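Section 3. Preparing the Room and the Work Tables

Applies to: Hallstead shared workroom, table layout B
Revision issued August 24, 2019. Replaces the April issue.

3.1 Scope

This section covers the placing of the work tables, the ceiling lighting and ventilation, the routing of cables at table height, and the checks to be made before work starts. Assembly of the tables is covered in Section 2. Electrical supply to the room is covered in Section 5 and must be complete before the steps below are started.

The steps are written for one person, except 3.3 step 4, which needs two.

3.2 Before you start

You will need:

Tape measure
Spirit level, 300 mm or longer
Hex key supplied with the Zodier table frame
Hook-and-loop cable straps
Masking tape
Dry lint-free cloth

CAUTION: Do not move a table while anything mounted to it is powered. Switch off at the wall outlet and wait until all indicator lights on the mounted equipment have gone out.

CAUTION: Keep aisles clear of cables during the whole procedure. Coil loose cables on the table top, not on the floor.

3.3 Placing the tables

1. Mark the table positions on the floor with masking tape. Use the room plan for layout B. Mark corners only.

2. Check that no marked position blocks a door, an outlet or the electrical cabinet.

3. Turn the leveling feet of each table fully in before moving it. A foot left extended will catch on the floor joints and can bend the stem.

4. With a second person, lift each table onto its marks. Do not drag. Lift by the frame, never by the edge of the top.

5. Place the level on the table top parallel to the long side. Turn the feet out until the bubble is centered. Repeat across the short side, then check the long side again.

6. Lock each foot by tightening the nut up against the frame.

Note: Tables with equipment mounted at the side are heavier at that side and may settle during the first days of use. Repeat steps 5 and 6 after one week.

Note: If the table rocks after step 6, one foot is carrying no load. Loosen its nut, turn the foot down until it touches, and tighten again. Do not use card or wedges.

3.4 Side-mounted equipment

Equipment may be bolted to the table side only through the Bortolotti mounting plate. Clamps are not accepted as a permanent fixing.

1. Hold the plate against the table side with the arrow pointing up.

2. Insert all bolts by hand before tightening any of them.

3. Tighten in a diagonal order. Go around twice.

4. Check that the status light on the housing can be seen from the normal working position. If the operator has to lean past the equipment to see it, move the plate to the next set of holes.

5. Secure any external cable to the equipment with straps. Leave enough slack at each joint for full travel in both directions. A cable that pulls tight at the end of travel will fail at the connector first.

CAUTION: Do not place a strap directly over a joint. Place it on the solid part between joints.

3.5 Cables at table height

1. Sort the cables into power and signal before routing.

2. Run power cables along the rear edge of the frame and signal cables along the front rail. Where the two must cross, cross them at a right angle.

3. Fit one strap every 300 mm on straight runs and one strap on each side of a bend.

4. Label both ends of every cable. Labels go 40 mm from the connector so that they stay readable when the connector is seated.

5. Pull each cable lightly at the connector. It must not move.

Unused cables are to be removed from the table and returned to the Clalier cable cabinet. A spare cable left on the top will sooner or later be plugged into something - usually the wrong thing.

3.6 Ceiling lighting and ventilation

The room is lit by long ceiling panels and by smaller fixtures. Switches are in a row beside the door and are numbered 1 to 6 from left to right.

1. Switch on all fixtures and allow 3 minutes for them to reach full output.

2. Stand at each work position and look for glare on the table top. If there is glare, turn the table a few degrees. Do not cover or tape over a panel.

3. Locate the louvered ceiling vent nearest to each table. The slats must be open and free of dust.

4. Hold a strip of thin paper at table height below the vent. If it lifts strongly, redirect the slats away from the work surface. Light parts and paper sheets will otherwise drift during use.

5. Wipe the slats with the dry cloth. Do not use liquid cleaner near the fixtures.

CAUTION: Use a step ladder for all work at ceiling height. Standing on a table is not permitted, with or without equipment on it.

3.7 Working position

The table top should be at a height where the forearms can rest level while standing upright. For fine work, raise the top by one notch of the frame. Leaning over the surface is acceptable for short tasks only.

Keep the area within arm's reach free of anything not needed for the current task. Tools go back to the rail after use, bolts and small parts go into the trays. Drinks are to be kept off the tables.

3.8 Final check

Go through the list with the room lit and all table equipment still switched off.

All feet locked, no rocking
Side plates tight, status lights in view
Straps fitted on both sides of each bend
Labels on both cable ends
No cable crossing an aisle
Vent slats open and clean
Tools and masking tape removed from the tops

Record the result on the sheet inside the cabinet door. A table that fails any point is to be tagged and left switched off until the point has been corrected. Once the sheet is signed, restore power at the wall outlet and continue with Section 4.

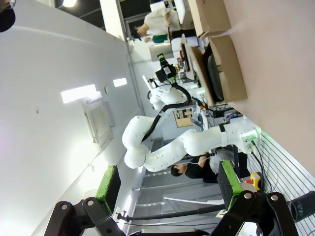
Figure 3-1. Side-mounted arm at a work table, with ceiling light panel and louvered vent.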